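Welcome to the gallery from our winter open house in Sornutdale! We had more than 37 people through the door over the afternoon, which is a lot for a building with one coat rack, and I've been meaning to put this page together ever since (December got away from me, as it always does).

A big thank-you goes to Kamala Kamath, who planned the whole layout on the back of a bakery bag and then stuck to it. She wanted every table to be a place where you could linger and ask a question, and I think people did. The family from Irkholm stayed until we were stacking chairs!

Several of you wrote to ask whether the green cloth was bought or made. It came from a fabric shop in Lustport, and Kamala hemmed it herself over two evenings. I love how that bright green looks behind the white arms and the black tabletop, with the blue glow at the base of the middle one.
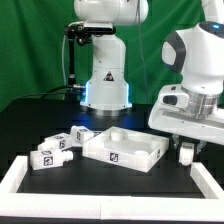 Kamala has promised to iron the cloth before the spring open house, though I told her I rather like a fold or two. If you took pictures of your own, please do send them along and I'll gladly add them to the page, with your name or without, whichever you prefer. And if you left a gray mitten by the coat rack, it's in the front office waiting for you.

Page updated January 25, 2020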